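How Do You Buy a Helper Robot? A Money Story for Curious Kids

Imagine your town library has a bit of money saved up, and everyone who works there has agreed that a cleaning robot would be a lovely thing to have. It could wipe the windows, dust the shelves and polish the big screen in the story corner while the librarians get on with finding you the next book in your favourite series. So off they go to buy one. Easy, right?

Well, sort of! Buying a robot is a bit like getting a puppy. There's the day you bring it home, which is very exciting, and then there are all the days after that, when it needs feeding and a place to sleep and somebody to teach it not to chew the slippers. Grown-ups who plan for robots have to think about all of those days before they spend a single dollar. Let's plan one together, for a pretend town called Tiltby.

Start with the jobs

The very first thing on a robot shopping list is a list of jobs, and it's a good idea to write it before looking at any robots at all (shiny robots are very distracting). For each job, you ask what a person's hands do. Take cleaning a mirror. It sounds like one job, but your hand has to stay flat on the cloth and press hard enough to shift the smudges, and a mirror on the wall goes up higher than you might like. A robot with short arms, or one that can only push things along the floor, would be no use at all for that, however cheap it was.

People who teach robots often begin by recording a person doing the job. The person wears little trackers on their wrists with black-and-white square patterns on them, so that a computer can follow where the hands go.

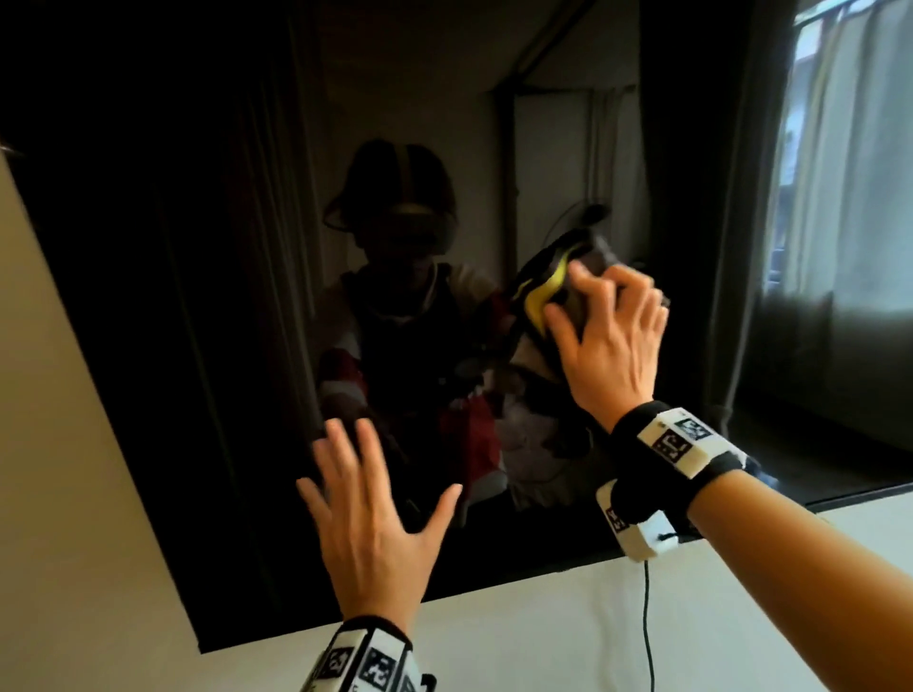

My class tried to do this with our own list and we got into a big argument over whether "clean the classroom" is one job or a hundred, wrote a reader called Greco. We ended up with 13 jobs and our teacher said we could only afford a robot that did two of them, so we voted, and the whiteboard won.

Good on you, Greco's class! Voting is just the sort of thing real planners do, because hardly anyone can afford the robot that does everything. Picking your top two or three jobs is called setting priorities, and it will come in handy for pocket money as well.

Now for the price tag

Let's say Tiltby finds two robots in a catalogue. The first one is called the Ernine and the second is called the Furken. The Ernine costs 2781 dollars, and it comes in a box with one arm, a charger and a very thick book of instructions. The Furken costs less. Hooray for the Furken, you might think!

But hold on to your hats, as we haven't looked at the extras yet. The Furken's charger is sold separately. So are its fingers! By the time Tiltby has added those on, the Furken has become the dearer one of the two, and it still can't reach the top of a window.

Some costs come only once, like the robot itself. Others come back again and again, like electricity, new cloths and a visit from the repair person. Planners keep them in two separate columns so they don't get muddled, and you can do the same thing with a ruler and a piece of paper. A bicycle goes in the first column. Patches for its tires go in the second.

Teaching costs money too

A new robot doesn't know your building. It hasn't met your squeaky door or your low shelf. Somebody has to spend time showing it or setting it up, and that person needs to be paid for their time, so it goes in the budget with everything else. Tiltby puts down 20 hours for this. If the library later wants the robot to do a different job, there may be more hours to add.

You might think a robot that has learned to wipe one thing could wipe anything, and sometimes it can do a fair bit. A television is flat and smooth a bit like a mirror, but you'd want a gentler touch on the screen, and its top edge collects dust as well. When a person does it, one hand can rest on the screen while the other works the cloth along the edge. A planner looking at that would write a question in the margin: do we need a robot with one arm, or two?
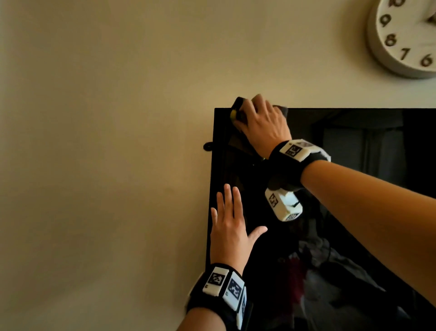 Save a little for surprises

Things go wrong, even with very careful planning. A wheel gets stuck, or someone spills orange juice in exactly the worst spot. So Tiltby puts aside roughly 11 dollars out of every hundred and promises not to touch it unless something breaks. If nothing does, that money can go towards next year's cloths.

Have a go yourself

Pick a place you know well, like your kitchen or your grandparents' shed. Write down the jobs people do there with their hands and circle the two you would most like help with. Then rule up your two columns and fill in everything you can think of that the robot would need, once or over and over. Ask a grown-up to look for anything you've missed. You might even decide that a good long-handled duster would do the trick for now, and put the rest of the money back in the jar.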